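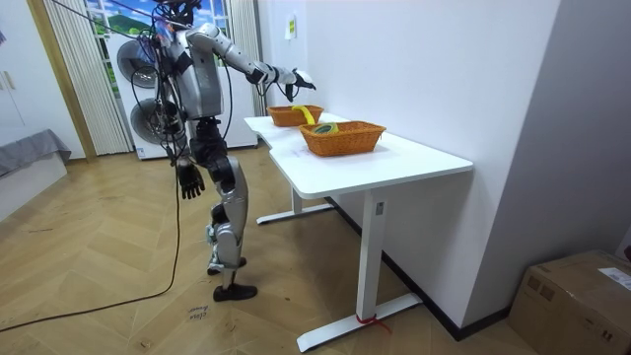 Fig. 1: White desk on the herringbone floor.

Our project asked how far a desk lamp's light reaches after dark. We took 283 readings in two rooms at Uvdale, and wow, the paint color mattered so much more than the bulb! Pale walls won every time (even with the old Zedar lamp). Next July we want to try curtains.

Comments
Loved the wall chart, did you test ceilings too?
Great work, our class in Jultton is going to copy this!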